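# About the Jeluswood Manipulation Club

The Jeluswood Manipulation Club is a student project group at Jeluswood Technical School. Members build hand-held grippers, record household tasks with them, and train small models on the recordings. The club is open to all students from tenth grade up. No programming course is required to join, but new members complete the bench safety sheet before using the shop.

## What we work on

The current project is called Cesell. It deals with soft goods: bedding, towels, sweatshirts and similar items that change shape when handled. Earlier club work used blocks and cups on a flat board, and the models from that period did poorly on anything made of cloth. Cesell started in July with a new finger design and a wide-angle camera mounted above the fingers.

Recording is done in ordinary rooms, with the furniture and clutter left as they are. A member holds the gripper, performs one short task, and stops. Each take is stored with a task name, a room code and the initials of the operator. Takes with a dropped trigger signal are kept in a separate folder and are not used for training.

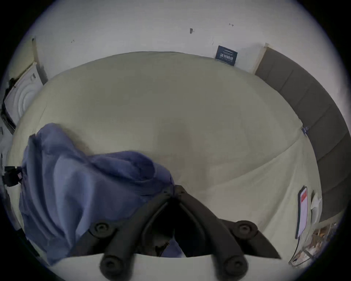
The Cesell set holds 2214 takes, of which 930 have been checked by a second member. Checking is slow. The reviewer marks the moment of first contact, the moment of release, and any point where the fingers lose the fabric. Bedding takes the longest to mark — the edge of a sheet is hard to find against the rest of it.

## Equipment

- Kuusk gripper, revision 4, two curved fingers, weight 155 grams without camera
- Two charging stations and a shared card reader
- One workstation for training, booked by the half day

Finger drawings and the parts list are on the club drive. Older revisions stay there for reference, but replacement parts are only printed for revision 4.

## Competition

The club enters the Tornitz Student Handling Challenge in the soft goods class. The rules cap training data at 2000 takes per team, so the submitted set will be a selection from the checked recordings. Teams may not add takes after the entry closes. Our entry review is on Saturday, November 6, 2021, in the shop.

## Joining

Oratile Van Wyk supervises the club and handles sign-up. New members start with labeling, then move to recording once they can take the gripper apart and put it back together. Shop hours are posted on the door and change during exam weeks.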